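Budlow Tabletop Greenery: Gallery

Reading time: 2 minutes

The gallery covers small artificial potted plants for desks, counters and worktables. All entries belong to the Leltach group, stock numbers 829 to 858. The group was last revised in September 2026. Finishes are listed as supplied, and sizes are on the order sheet.

829. Round-leaf plant, bright green, in a small white pot. The pot tapers slightly and needs no saucer. Suited to light wood tops, where the leaf color stands out from the grain.
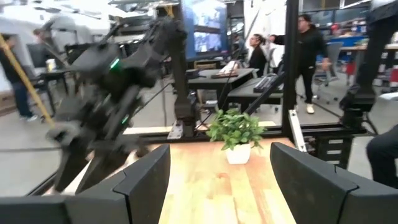
Placement near the middle of a table leaves the edges free for clamps, brackets and cables. On a shared bench, allow one hand's width on each side of the pot. The plant is light and will shift if the table is bumped; a dot of removable putty under the base holds it.

Dust collects between clustered leaves. Use a soft dry brush, working from the top down. Wipe the pot with a damp cloth. Do not use solvent on either part.

858. Same plant, supplied with the heavier Bovari pot. Recommended for counters with foot traffic. Ships from the Bai warehouse, order code 2841. Next delivery is due in December.

Minimum order for mixed trays is unchanged.

We use cookies to remember your gallery settings. Accept | Decline

Contact | © Budlow | Back to top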